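Weatherproof Notice Case, A3, lockable
Sold by Nulcombe Noticeboards

Hello, I'm Nizar Hattar and I make and sell noticeboards. This is the small one, and it's the one I get the most emails about, nearly always from people who've fallen out with their council over a poster on a lamp post! If you want somewhere legal to put up your lost dog, your jumble sale or your objection to the new parking bays, a case on your own wall or gatepost is a good start. 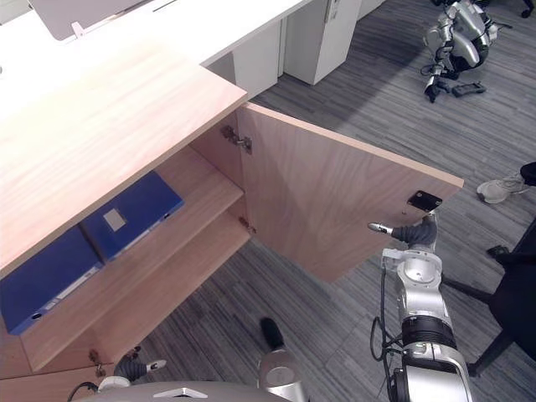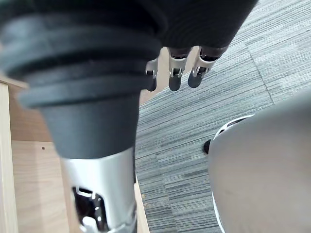 First photo: two blue binders on the upper shelf of the cabinet.

What you get

One case, one pair of keys, a bag of fixings and a strip of magnets. The frame is aluminium, powder coated in green, black or a dark red I'm very fond of (it looks lovely on brick). The window is clear polycarbonate, so a football won't do it much harm. It holds one A3 sheet or two A4 side by side, and the door is hinged at the top with a stay that holds it open while you fiddle about with your magnets.

The Lundgren is the plain version. The Sidari has the same case with a header panel on top, where I can put the name of your street, club or residents' group. Up to 16 letters looks best — any more and they get a bit squashed, though I'll have a go if you ask nicely.

About permission

I sell boards, I'm not a solicitor, so please check with your own council before you drill into anything. Rules do vary, and a listed building or a conservation area is a different kettle of fish altogether. If the wall or railing belongs to somebody else, get their yes in writing and keep it somewhere safe. I had a customer in Greltcombe who put hers up on a shared fence on a Thursday and was asked to take it down by teatime, all over a chat she thought she'd had with next door. It's on her own gatepost now and everybody's speaking again.

Putting it up

Four screws for brick or timber. For posts you'll want the bands, which are extra, so tell me how thick your post is when you order. Give the seal a wipe when you change your notices, and a drop of oil in the lock before December does no harm at all. My own case has been through 3000 openings on the bench and still shuts properly, although the key has gone rather shiny.

Prices and delivery

Lundgren, £230. Sidari with header, £300. Both include delivery to mainland addresses. Plain ones go out within the week, lettered ones take a bit longer as I like to send you a proof first — do read it carefully, I can't change the spelling once it's cut.

Lost your keys? Email me the number stamped on the lock and I'll post you another pair.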